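September
By Candela Quintana

Chapter 7
Watching a Robot at Work

Most people see their first household robot at a demonstration. They stand along a wall, somebody explains what is going to happen, and the machine does it or fails to. A demonstration is a poor place to learn how a robot is built. It is a good place to learn what the robot needs from the people and the room around it, and that is the subject of this chapter.

The visit described in these pages was to an open day held by Multereck, a small company that trains robot arms to handle ordinary household objects. Two of its staff, Chaiwat Kongkaew and Jintana Mahawong, work in rooms furnished much like a home. Visitors were let in at 10 a.m. in small groups and asked to keep their bags off the floor. Beyond that there were few rules. People could talk, move around and ask questions while the work went on.

Kongkaew began with the word "task." In everyday speech a task is something like "clear the table." For a robot that is far too large. It has to be cut into pieces: find the remote control, reach it, close the fingers on it, lift, carry, let go. Each piece can go wrong in its own way, and the later ones depend on the earlier ones.
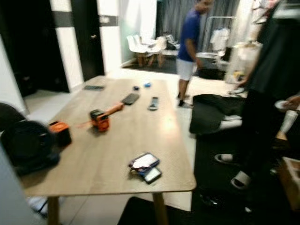 Figure 7.1 Objects on the work table, among them two overlapping phones and a dark remote control.

The first piece, finding the object, is harder than it sounds. A person glancing at a table knows at once where one thing ends and the next begins. A robot working from camera pictures has to decide this for itself. Phones give particular trouble. They are flat and often shiny, and a lit screen can look like a sheet of paper. When one lies on top of another, the robot may take the pair for a single object and try to grip it in the wrong place.

Then there is movement. Cameras move, and so do people. A picture taken in mid-turn smears every edge, and a small object can lose its outline altogether. Mahawong told the group that the easy answer is to stop and look again, but a robot that stops too often is of little use in a kitchen. The program has to judge when a picture is good enough.
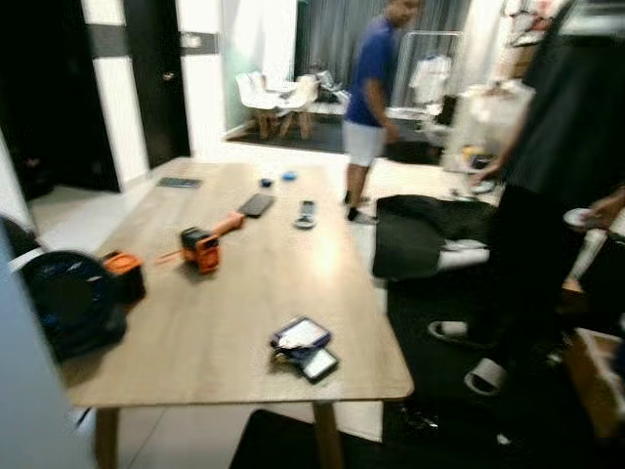 Figure 7.2 A man in a blue T-shirt walks behind the table. An orange-and-black power tool lies on top.

One of the visitors, a retired machinist named Wiroj Panyasiri, asked how many tries it took before an arm could pick up one kind of object with any confidence. Kongkaew said the team had recorded over 3000 attempts in the past year, and that 540 of those were for small hanging objects alone. Panyasiri thought this was a lot of work for a thing a child can do. Kongkaew agreed with him.

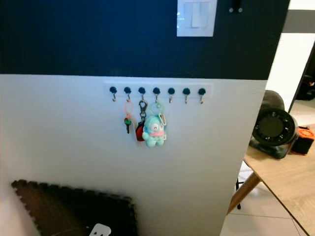 Hanging objects are a separate problem from objects on a table. A table holds a thing still from below. Something on a hook can swing or turn when it is touched, and it has to be lifted before it can be pulled away. Neighbors matter as well. On a key rack like the one here, the mint-green plush toy slightly overlaps the red and black fob on the next hook, so fingers closing on one could easily catch the other. The single key hanging by its orange-pink ring is a small target, but it has a little more room. Students should keep this rack in mind when they reach Section 7.3, where we plan a grasp step by step.

The second half of the visit dealt with where the cameras go. A camera high on the robot gives a wide view and helps with finding things. As the arm reaches forward, though, it may block that view at the moment it is most needed. A second camera near the gripper moves with the hand and looks past the fingers.
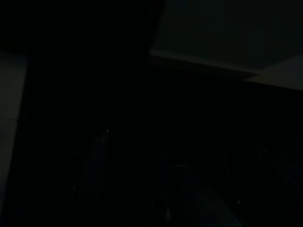
Neither position is enough by itself. The wide view is needed to choose a direction, and the close one to correct the last short distance. How much weight to give each is a design choice, and teams make it differently. Multereck lets the high camera lead until the hand is near the object and then hands over to the one at the wrist. Section 7.4 compares this method with one that uses both cameras from start to finish.

Before you read on, choose a shelf or table at home and pick one object on it. Write down every step needed to move that object to another room, including the steps you would normally not think about. Keep the list. You will need it for the first exercise in Section 7.1.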